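Football > Amateur and Youth > Guides

How to Prepare a Starting Lineup for Your Amateur Football Team

By Anjani Kwok
January

When I began to coach the second team of Sugden, I chose my eleven players in the parking lot, ten minutes before the warm-up. Sometimes it worked. More often I had two left backs on the field and a goalkeeper who learned only at the last moment that he was playing. After one season like this I started to prepare the lineup at home, and I want to share how I do it.

The method is for teams which train one or two times per week and play one match. You need a list of your players and one quiet evening.

Step 1. Close the list of available players

Ask everybody the same question on the same channel. Our team uses the group calendar in Floltix, but a simple message is enough. Give a clear time limit. For us it is 8 p.m. on the evening before the match. A player who has not answered by then can still come, but he begins on the bench. I say this at the start of the season, so it is not a surprise later.

Write three columns: available, not available, available with a problem. The third column is important. A player with a tight hamstring is neither yes nor no, and you should know this before you build your midfield on him.

Step 2. Choose the goalkeeper and the two center backs first

Many coaches begin with the attackers because it is more pleasant. I begin from the back. The goalkeeper and the center backs must talk to each other the whole match, and if you change one of them every week, they never learn when to step up and when to drop. Keep these three together as long as you can, also when one of them had a bad day.

If your regular goalkeeper is missing, put your two most experienced defenders in front of the replacement and tell them to play a little deeper. It is also good to agree who takes the goal kicks. Not every replacement goalkeeper can kick far, and a center back can do it without shame.

Step 3. Decide the shape from the players, not from television

I like the 4-3-3 very much. But it needs two wingers who run back, and in most months I have one. Then we play 4-4-2, with the winger on the right side and a fourth midfielder on the left who stays more narrow.

Count how many players you have for each line and write the shape only after that. If you have five good midfielders and one striker, then 4-5-1 is telling you that it wants to be played.

Do not change the shape between training and match. If you trained 4-4-2 during the week, play 4-4-2, even if a better idea comes to you at night. I broke this rule against Faketlow and we were losing by 2 goals before the midfielders understood who was marking whom.

Step 4. Plan the minutes

At our level people pay the membership and give up their free morning. They want to play. For this reason I keep a sheet with the minutes of each player, and I look at it before I choose the last three or four places.

An example from my sheet: before the winter break my right back had 700 minutes and the player behind him had 200. Both come to training with the same discipline. So in the next match the second one started, and the first one came in at half time. There was no discussion, as I had shown both of them the sheet.

Write the planned changes next to the lineup, with the minute. Leave one change free for an injury. If your league permits players to return after they were substituted, check the rule again before every cup match, as it may be different there.

Step 5. Draw it and speak it

Some players understand a drawing, and others understand only when you tell them. Do both. I make one drawing with the names in their positions, and beside each name I put a maximum of one task, for example "stay behind the ball" or "first man on short corners". If you write three tasks, he will remember none.

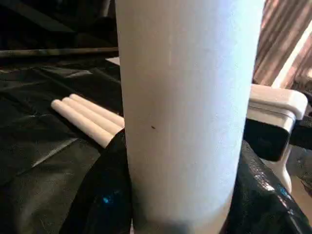 Marek writes that he does all of this except the last part, and that with his under-15 team he gives no individual tasks before the match, only at half time, when the boys have already seen their opponent. I think for younger players he may be right. With adults I prefer to give the task early, because at half time they are tired and they mostly listen to themselves.

Step 6. Announce it at the right moment

I send the lineup at 9 p.m., one hour after the list is closed. A player who does not start should hear it from me in person or by phone before he reads it in the group. It takes maybe five minutes and it saves a lot of bad mood in the locker room.

Do not explain the lineup in the group chat. If somebody has a question, he can call. I once wrote a message of 557 words to explain why our captain was on the bench, and every sentence in it created a new question.

What to do when somebody cancels in the morning

It will happen. Keep a second name ready for each line: one defender, one midfielder, one attacker. Replace only the missing player and leave the other ten where they are. Moving your left midfielder to left back, and then your striker to left midfield, makes three weak places out of one.

If the missing player is the goalkeeper and you have no second one, ask the team before you decide. In most teams there is a person who secretly wants to try it. Give him gloves of the correct size and let him catch easy balls in the warm-up, with no hard shots in the first minutes.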